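Fekbridge Computer Reuse Workshop
Progress report to the Evangelista Fund
24 Jan 2024

Dear all,

You asked for a short report at the halfway point, and for us to say plainly what has gone wrong as well as right. We have tried to keep the two in proportion.

The grant was for taking in retired desktop computers, sorting out which could be made useful again, and stripping the rest for parts. The target for the year is 100 machines. As of this week we have opened up 23. The arithmetic is not flattering, and we would sooner you did it with us than without us.

Where the time went

The first load came from the Urlow office park in December, two weeks after it was promised, on a truck with no tail lift. Desktop towers from that period were built by people who felt that a computer ought to weigh something. Getting them indoors used up a full day and most of our goodwill toward the building's front steps.

Since then the work has settled into a routine. Side panel off, dust out, then a slow look at what is still in there. The donation form has a box marked "complete," and donors tick it freely. Our own experience of complete has been broader than the dictionary's. Of the machines opened so far, 15 have been missing at least one part that a computer is generally thought to need - most often memory, sometimes the drive, and now and then the processor.

The Dell towers have been slower than we planned for. The inside of the case is a sensible enough layout, with the power supply and the drive cage leaving the board fairly open, but the wiring is bundled tight and has to be coaxed aside before anything near it can be worked on. We had allowed ten minutes a case for this. We have revised that figure and would prefer not to say to what. 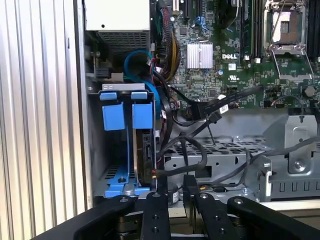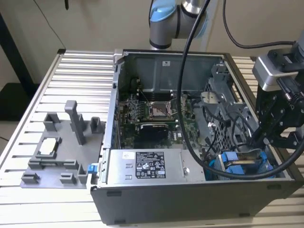 Dell desktop with the side off. The processor socket is empty in both pictures.

An empty socket does not write a machine off. The pins in it are easy to bend and tiresome to straighten, so each one gets looked over under the magnifier before we decide whether to go hunting for a processor. If the pins are good, the board goes on the waiting shelf. If they are not, the power supply, heatsink and any drive are pulled and tested separately, and the case goes for metal. The waiting shelf is now two shelves.

What has gone well

Ten machines have been rebuilt and are ready to go out to the Beltari Street learning center, which has asked for them twice and been very polite about it both times. The new labels have helped a great deal. Every part that leaves a case now gets a tag saying which case it left, a practice we adopted shortly after discovering why other workshops do it.

Money

We are under on tools and over on shipping, for reasons covered above. We would like to move the leftover tool money across to the second collection from Urlow and spend part of it on a truck with a tail lift. Please let us know if that needs a form.

Next steps

The second load is booked. Before it arrives we intend to clear the waiting shelves, order one batch of processors to fit the boards that passed, and rewrite the donation form so that "complete" comes with a short list underneath it.

The next report will have a larger number in its second paragraph.

Fekbridge Computer Reuse Workshop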